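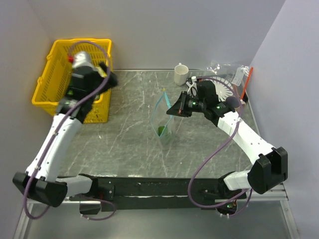 Figure 1. Two-arm station, bagging task. Left arm at the basket, right arm at the open pouch.

Unit 3: Recording demonstrations by remote control
Course notes, Impi Saarela
Last revised 31/03/2024

Read this before your first lab session. It assumes you have finished Unit 2 and know how to home both arms and release the stop.

3.1 Two ways to show a task

In hand guiding, you hold the arm itself and move it through the task while the joints are slack. The controller records joint angles. It is quick to set up and works well for one arm and simple paths. With two arms it gets awkward. You need both hands for one arm if the wrist has to turn, and your body ends up in the camera view.

In remote control, you move a pair of leader arms and the follower arms at the station copy them. Your hands stay out of the workspace. You lose the feel of contact, so most beginners squeeze too hard for the first few sessions. We use remote control for everything in this unit. Hand guiding comes back in Unit 5.

3.2 The bagging task

The task is to take a small item and put it in a zip pouch. The pouch in Figure 1 is standing upright with its mouth open, and there is a small green object in the lower part. The right gripper is beside the blue zip strip.

Clear film is hard for both the operator and the policy. The marble pattern of the table shows straight through it, so the zip strip is often the only edge you can see well. Aim for the strip. When you need to hold the pouch, take one side of the opening near the top and leave the other side free. If you pinch both sides together the mouth closes, and you will spend the rest of the episode trying to get it open again.

The basket is the harder side. Once the left wrist is over it, the arm hides much of what is inside from the fixed camera. Use the wrist view when you reach in. Come down from above, close slowly, and lift clear of the rim before moving sideways. The handle clips stick out on the rim and will catch a finger.

3.3 Cables

Each arm has a purple cable running outside the links. Leave slack in the loop at the base. Before you record, move each wrist through its full turn and watch the cable over the gripper. If it pulls tight, stop and reroute it. Do not let a loop drag across the pouch during an episode.

3.4 Recording

Start and end every episode in the home pose. An episode should run no longer than 40 seconds. Pause briefly before each grasp, but do not stop for long in the middle of a move, as the policy will learn to stop there too.

Keep a failed grasp if you recover from it on the next try. Discard the episode if you drop the item off the table, hit the rail, or let go of the leader arms.

Each pair records 12 episodes per session. Change the position of the pouch between episodes and write it on the log sheet. The December group recorded 254 episodes in total, but many had the pouch in nearly the same spot, and the trained policy missed when it was moved a hand's width to the side.

3.5 To hand in

Your log sheet, your episode folder, and one page on which grasps failed and what you changed. Name the folder with your pair number and the unit number.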